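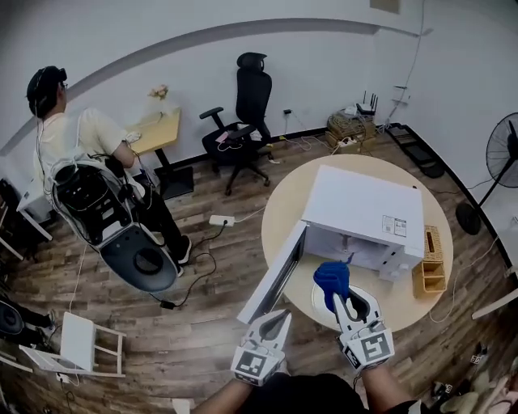
Kitchen news from the Pevirham Tenants' Newsletter

In April the shared kitchen on the second floor will open again at 7 in the morning. Many of you asked for this, mostly those who take the early bus to Jesent. Please keep voices low until 8, as the Ruotsalainen family sleeps on the other side of the wall.

The budget for the kitchen this year is 2352 euros. From this we will pay the new water filter and the repair of the window. What remains, 200 euros, is kept for small things — bulbs, sponges, a new kettle if the old one stops working.

A microwave is easier to clean if you first heat a bowl of water with lemon in it for two minutes. Leave the door closed a little while, then wipe the inside with a soft cloth. Wash the glass plate in the sink and dry it well. 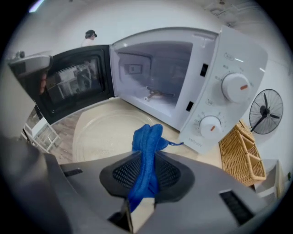 FOOD AND STORAGE

Each apartment has one shelf in the cupboard. Write your apartment number on everything you put there, also on the spices. Food without a number goes to the common shelf and anyone may use it.

Darine flour can again be ordered together, in bags for two households. Put your name on the list by the door or write to me before the end of the month.

Loukia Zacharopoulos, apartment 7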